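Category: Storage & Packing > Pouches and Refill Bags

Print this page | E-mail to a colleague

Plurkerel Stand-Up Pouch, 300 ml
Made by Zandis. Sold in packs of 70. Order code 773.

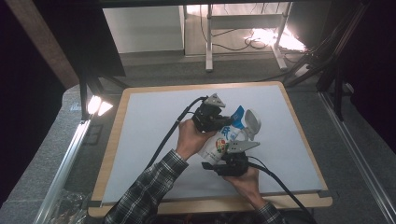
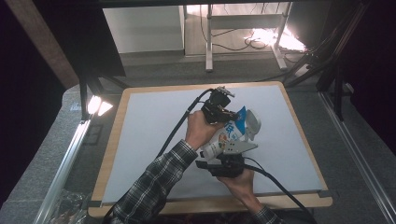
The Plurkerel pouch is for dry goods sold by weight, such as nuts, seeds, tea and small biscuits. It has a tear notch on both sides and a press seal 23 mm below the top edge. The outer face takes labels and direct print. Plain stock comes in clear or matt white – if you want a mostly white pack with a blue panel, like the one shown, ask for the two-colour print. Artwork must reach us as a PDF.

Printed orders leave our Tirau warehouse once the proof is signed off. Plain stock is also held at the Ellis counter.

Not suitable for liquids or for use in the oven. Store flat, away from direct sun.

Prices on this page were last checked on 9 Aug 2022.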